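News > Local > Libraries

Clivgate Library to Extend Evening Hours From November

The Clivgate Public Library will remain open until 9 p.m. on four evenings each week beginning in November, the library board has confirmed. The building, which opened in 1938, now closes at 6 p.m.
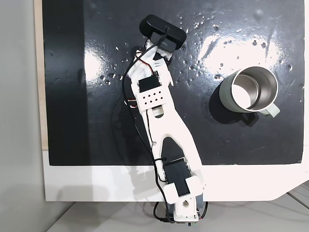

Vol. 22, No. 8

The change follows a survey in which nearly 60 percent of cardholders asked for later hours. Library director Cosmin Manole said the reading room would seat 80 people in the evening and that the children's section would keep its present schedule.

Funding will come from the Mthembu Bequest, which also paid for repairs to the roof last year.

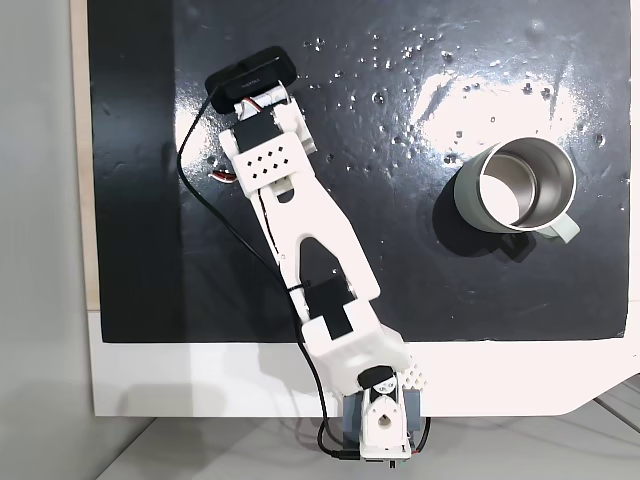 Borrowers may return items at the Jurnura Street entrance at any hour. Parking behind the building will be free after 5 p.m. The new schedule will be posted at the front desk.

14 shares | 3 comments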